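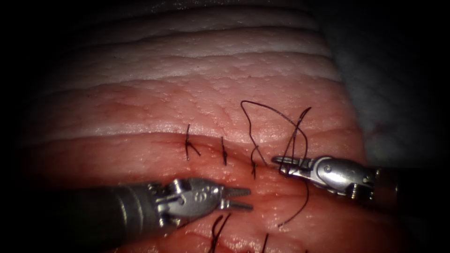 第3章　導入前の予算と設備計画

本章は、縫合練習用ワークステーション Gander(双腕構成)を購入する施設の担当者を対象とします。据え付けの手順は第4章を参照してください。読み終える前に発注書を出さないことをお勧めします。

3.1　見積書を読む

1. 販売代理店 Larmont から届く見積書を、本体、器具、保守、消耗品の4つに分けて書き直します。届いたままの様式では器具の一部が「初期セット」に含まれ、翌年の負担が見えません。

2. 器具の行に使用回数の上限が書かれているか確認します。書かれていなければ文書で回答を求めてください。口頭の「通常の使い方なら十分もちます」は予算の根拠になりません。通常の使い方とは誰の使い方なのかも、あわせて聞いておきます。

3. 保守契約の開始日を確認します。納品日から始まる契約と検収日から始まる契約があり、部屋の工事が遅れた場合に差が出ます。

4. 2年目の費用を別の紙に書き出します。Zustmont 研修センターの計画では、初年度の器具と保守が194万円、2年目は344万円でした。初年度だけ適用される値引きが2年目に消えたためで、見積書では最終ページの注記に書かれていました。

注意　カタログの「1日あたりの運用コスト」は、稼働率を高く置いた試算です。自施設の予約表から実際に使える日数を出し、計算し直してください。

3.2　消耗品を見積もる

縫合の練習では、糸と組織材料が思ったより早く減ります。結節縫合を1本ずつ置いていく課題は特にそうで、結び直しや切り損じの分は販売側の試算にまず入っていません。

1. 課題を一つ決め、受講者に最初から最後まで通しで行ってもらいます。熟練者のデモで代用しないでください。

2. 使った糸と針、廃棄した分をそれぞれ記録します。

3. 年間の受講者数を掛け、保管と廃棄の費用を加えます。

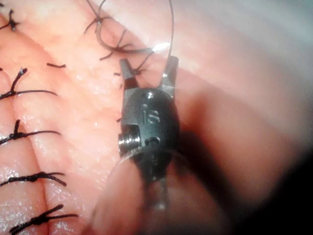

4. 出た金額を販売側の試算と並べ、差の理由を一行ずつ書きます。理由の書けない差は、高いほうの金額を採ります。

Zustmont の器材担当オミド・パルサは、この方法で消耗品を年135万円と置きました。代理店の試算より高く、稟議では二度差し戻されています。それでも金額は下げていません。

補足　組織材料の仕入れ先を代理店指定にする必要はありません。指定品でなければ保証が外れると言われた場合は、保証書の該当条項を示してもらってください。

3.3　器具の予備を決める

予備の把持器具を何本持つかについて、Larmont は「多いほど安心」と答えます。売る側の答えとしては当然です。以下の順で決めてください。

1. 故障時の代替品が届くまでの日数を確認します。「最短」の日数は使わず、過去の実績を出してもらいます。

2. その間に予約が入っている講習の数を調べます。

3. 中止できない講習がある場合にかぎり、左右のアームで共用できる器具を優先して予備に加えます。

4. 先端の関節部について、洗浄の手順と担当者を決めます。ピンや滑車のまわりは手間がかかる箇所です。洗浄時間を人件費に入れていない計画書は差し戻しの対象にしてください。 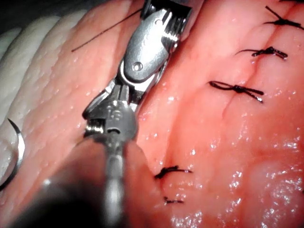
5. 使用期限のある器具は、購入時期を分けます。まとめ買いの値引きが期限切れの損失を上回るかどうかは、代理店に尋ねず自分で計算します。

注意　使用回数の上限に達した器具を「練習用だから」と使い続ける場合の扱いは、契約ごとに異なります。事前に書面で確認してください。

3.4　追加ソフトウェアについて

Lavoie(手技記録・評価ソフト)は年間契約の別売品です。購入を勧められた場合は、次の点を確認してください。

・評価点が何にもとづいて算出されるか。説明が「独自の指標」で終わるなら、その時点で見送ってかまいません。
・契約終了後に記録を持ち出せるか。持ち出せる場合の形式は何か。
・指導者が同じ縫合を採点した結果と、どの程度一致するか。自施設の課題で試させてもらえるか。

試用期間は講習のある月に当ててください。閑散期の2月に試用を始め、一度も講習で使わないまま本契約に切り替わった例があります。自動更新の有無は申込書の裏面に記載されています。

3.5　発注前の確認

1. 2台のアームが動く範囲と、操作卓までの通路を部屋の図面に書き入れます。カタログの設置面積には、人が立つ場所も器具台も含まれていません。

2. 電源容量と床の耐荷重を施設管理者に確認し、回答を書面で残します。

3. 3.1から3.3で出した金額を合計し、2年目の数字を稟議書の1ページ目に記載します。

4. 納期遅延時の取り決めがない場合は、発注を保留します。

確認が済んだら、書き直した見積書に日付と担当者名を入れ、代理店に写しを渡してください。修正を求められた箇所は、元の金額を消さずに横に書き加えます。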